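Nandach Help > Kitchen > Tools and Measuring > Scales

Search the help pages Enter a word or phrase Go

Weighing out of a squeeze bottle: cup on the scale, or bottle on the scale?

Posted by Elvia Arriaga, Saturday, July 9, 2022

I make a honey mustard dressing once a week and portion it for lunches. For a long time I eyeballed it. Now I'm trying to keep to a set amount because my husband is tracking what he eats, and I would like the number I give him to be right.

The dressing goes into a squeeze bottle, the plain yellow kind with a cone nozzle and a little cap on a strap that goes over the tip. I put a cup on the kitchen scale, press the zero button, and squeeze until I get to 30 grams. Then I pour the cup over the salad or into a lunch container.

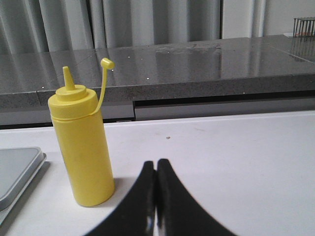 My trouble is that the numbers don't agree with each other. If I do five portions in a row and then weigh the bottle, the bottle has lost a different amount than what I added up from the cup. Last Sunday I was three grams off after the fifth one. That isn't a lot, but I can't tell which number is wrong, and if it's off by that much on dressing I wonder about the other things I weigh.

What I have tried so far:

New batteries. No change that I could see.

Moving the scale to a different part of the counter. I thought it was better for a day, then it wasn't.

Squeezing very slowly. This made it worse. The display would sit on the same number while I could see dressing going into the cup, then it would jump.

Squeezing fast. I go over, every time.

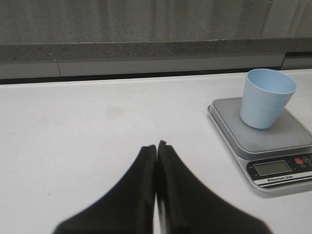

The cup is a light blue plastic one and weighs 77 grams by itself on this scale. It comes out at 77 whenever I check, so I don't think the scale is broken. The limit on the scale is 2,000 grams and I'm nowhere near that even with the bottle full.

I also lose some dressing on the walls of the cup when I pour it out. I scrape it with a small spatula but there's always a film left. I don't know if I should be allowing for that or if I'm overthinking it.

So I have two things to ask. Should I be weighing into the cup, or putting the bottle on the scale and watching how much comes off? And is there a way to keep the scale from getting stuck on a number when I pour slowly? I would like to avoid buying another scale. I already have a Sondano in a drawer that I never liked, mainly for the buttons.

Nerea Urquijo

Weigh the bottle. I did portioning for a lunch counter for six years and this is how we did all the sauces.

Put the full bottle on the scale with the cap off the nozzle and press zero. Pick the bottle up, squeeze what you think is the right amount straight onto the food, and set the bottle back down. The scale will show a minus number, and that number is what you used. If it says minus 22 and you want 30, pick it up and give it a little more. After a few days your hand learns how long a squeeze is and you'll be close on the first try.

This takes care of the film in the cup, as there isn't a cup any more. Whatever came out of the bottle is on the salad, except for a drop that may hang on the nozzle. Leave the drop where it is. If you wipe it off before you set the bottle down, it gets counted as dressing you used.

It also takes care of the sticking. A lot of home scales have trouble with small amounts added slowly. They are made to hold the display steady, so when the weight creeps up a tiny bit at a time the scale treats it as drift and ignores it. When you take the whole bottle off and put it back, the scale sees a large change and has to read it fresh.

A few things to watch:

Check that your scale shows negative numbers. Most do. If yours shows dashes or an error when you lift the bottle, wait and see what it says after you put the bottle back down. Some only complain while the platform has nothing on it.

Check the auto-off time. If it shuts off while you're squeezing you lose your zero and have to start that portion over. The way around this is to write down the weight of the bottle before you start, without pressing zero at all. Then you just subtract.

Put the bottle back in the middle of the platform each time. A tall bottle close to a corner can read differently on a cheap scale. You can test yours by weighing the same bottle in the middle and then at each corner.

Keep the strap cap on the bottle the whole time. It doesn't matter whether it's plugged in or hanging, as long as it's attached for both readings. If yours ever tears off, which they do eventually, leave it off for good.

As for your three grams, five separate readings on a scale that only shows whole grams can add up to a couple of grams off without anything being wrong. Each reading is rounded. Add the sticking and you have your answer. I wouldn't worry about the scale for baking, where you're adding flour by the scoop.

Bastien Brunet

I'd do it the other way. The bottle is fine if you are dressing a plate right then, but she said lunch containers. Put the container on the scale, zero it, squeeze into that. Then there is no pouring and you don't have to pick up and put down.

For the sticking, tap the platform lightly with a finger and let go. The number will update. Mine is a Waweru and it has always needed that.

Also shake the bottle first. Honey mustard separates and the first portions will be mostly oil, so you could have the weight exactly right and still have the wrong thing in the container. If you are doing it for calories that matters more than three grams.

Eliseo Robles

Both of the methods above work. I want to add something on checking the scale itself, as that part of the post didn't get much attention.

Getting 77 grams for the cup every time tells you the scale is repeatable near 77 grams. It doesn't tell you that 77 is the true weight, and it doesn't tell you how the scale behaves when the load is heavier. You need to compare it with something known. US nickels are five grams each when new. Take twenty of them, which is 100 grams, and weigh those. Worn coins can be a little off but a stack evens out. If you get 99 to 101 I would leave it alone.

Then do the test that fits your actual problem. Set the cup on the scale and zero it. Add one nickel. It should say 5. Add another, and it should say 10. Do that up to 30 grams. If every step is right, the scale has no problem with small additions as long as they arrive all at once, and what you are fighting is the slow pour and nothing else.

Do the same with the bottle on the platform in place of the cup, with the nickels set down next to it. I had an old scale that was fine with a light cup and skipped a gram here and there with a heavy jar on it. I would not have found that without trying it. If yours does the same thing, use Bastien's way. If it doesn't, use Nerea's.

On pouring technique, if you do stay with the cup: squeeze quickly to 25 or so, stop, let the display settle, then finish in short separate pulses. A pulse of a gram or more will usually register. A thin stream will not. Hold the tip a couple of inches up so you don't bump the rim, as leaning on the cup even a little puts weight on the scale.

Make sure the feet are clean too. I turned mine over in November and one foot had a piece of dried pasta stuck to it. I also keep mine away from the fan over the stove. Moving air will change the reading by a gram on a light load.

The film is easy to measure. Weigh the cup clean, use it the way you normally do, scrape it the way you normally do, and weigh it again. Do it three times. If it's one gram each time, pour 31 and stop scraping so hard.

Elvia Arriaga

Thank you all. I did the nickels this morning. Twenty came out at 100, and the steps were right with the cup on. With the bottle on I got the same, except once it skipped from 10 to 16 and then went back to 15 when I took my hand away, so that may have been me leaning on it.

My scale does show minus numbers. I did four lunches with the bottle method, straight into the containers, and added up the four. Then I weighed the bottle against what I had written down before I started, and the two were one gram apart. I'm happy with that.

I had not been shaking the bottle every time, so I'll start. I measured the film as well and it was 1, 2 and 1, so I'll keep the cup for when I make a double batch and need to measure the honey.

Diệp Huỳnh

For anyone else reading this with a thick dressing, snip a tiny bit more off the nozzle if it's the kind you can cut. Mine was so narrow that everything came out as a thin stream and the scale never caught up. Cut less than you think and try it with water first. I ruined one by cutting it too low and it's now the pancake batter bottle.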